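Progress report to the Storari Fund
Project: Household handling by demonstration, Ceddale workshop
Period: third quarter of the grant, to the end of March

Summary

We are very pleased with this quarter. When we last wrote we had a handful of hand-held grippers, a long list of chores and a collection routine that worked on good days. We now have 496 accepted demonstrations of the soft goods tasks, a training run on the first half of them, and a team that can set up in the morning and be recording before the kettle has boiled (nearly!). The target for the whole grant is 3,000, so there is a long way to go, but the rate has picked up so much since the new year that we are keeping the target as it stands.

What we have been doing

The idea in our proposal was to let people show the task with their own hands, holding a gripper of the same shape as the one on the robot, and to keep the robot out of the room until there is something worth teaching it. We said this would be quicker than driving the arm by remote control, and for fabric it certainly is. Our comparison on the Maretti arm, with an operator on the remote handset, gave us 7 usable cushion pick-ups in an afternoon. The same operator with a hand-held gripper passed that number before the first tea break.

Most of the quarter went on cushions, covers and cloth bags. Soft things are hard work for a robot: they fold, they sag, they hide their own edges, and a grip that looks fine from one side has caught nothing but a crease. All of that makes them lovely material for demonstration, as people adjust for it without thinking.

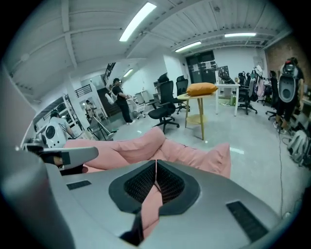 Soft goods session at Ceddale: pink fabric at the gripper, seen from the gripper's own camera.

We changed the instructions to demonstrators twice. At first we asked everyone to pick up in the same way, and the recordings were tidy but rather useless, as the trained model fell over whenever the fabric lay differently. From February we asked people to do it however they liked, provided they kept the fingers in view and did not rush the release. The spread of approaches is far wider now and the model is better for it. One demonstrator always goes for a corner, another scoops from underneath, and both work.

Several people can now record in the room at once. We worried about this in the proposal, under risks, and it has gone much better than we feared. People walk through each other's recordings all day long, and the model seems to cope well with a busy background. We would like to test that properly next quarter, with matched sessions in a quiet room.

First training results

We trained on the first half of the accepted set and ran the result on the Maretti arm for one Friday. It picked up cushions it had seen before with real confidence, and it managed some it had never met, which had the whole team crowding round the bench. Putting things down is weaker. The arm tends to let go too early and a little too high. We think the cause is in the recordings themselves: people drop a cushion the last few inches because they know it will not break, and the model has learned exactly that. We have asked for slower, lower releases and are already seeing them come through.

Tracking and data quality

Losing the gripper's position was our largest cause of rejected recordings last quarter, and it is the part of the work where we have made the most progress. The Blomqvist tracking software copes well while the gripper moves smoothly, but it used to drift on quick turns of the wrist, and finger opening was guessed from the picture with mixed results.
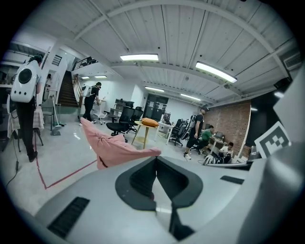 Finger opening is now measured from a printed marker, and this one change has rescued a great many recordings. The marker is the black-and-white square on the inner face of the gripper's upright part, at the right-hand side of the view, where it stays clear of whatever is being handled. The cushion in that view, with its corners gathered into a soft knot, is a good test for us too, as the knot offers a tempting place to grip that the plainer cushions do not. We have checked the marker readings against callipers and are happy with them at every opening except fully closed, where there is still a small error to chase.

Problems

We lost 3 days to a batch of faulty cables, now replaced. The checking of recordings is still done by eye and takes longer than the recording itself. A simple automatic check for lost tracking is half written and should be in use by the next report.

Spending

Spending is in line with the budget. There is a small underspend on travel, and we would like your agreement to move it to demonstrator hours.

Next quarter

Placing and stacking come first, then folding, which everyone is itching to try. We will repeat the Maretti trial with the slower releases included and send you the results side by side with these. You would be very welcome at Ceddale for that trial, and we can fit the date around you.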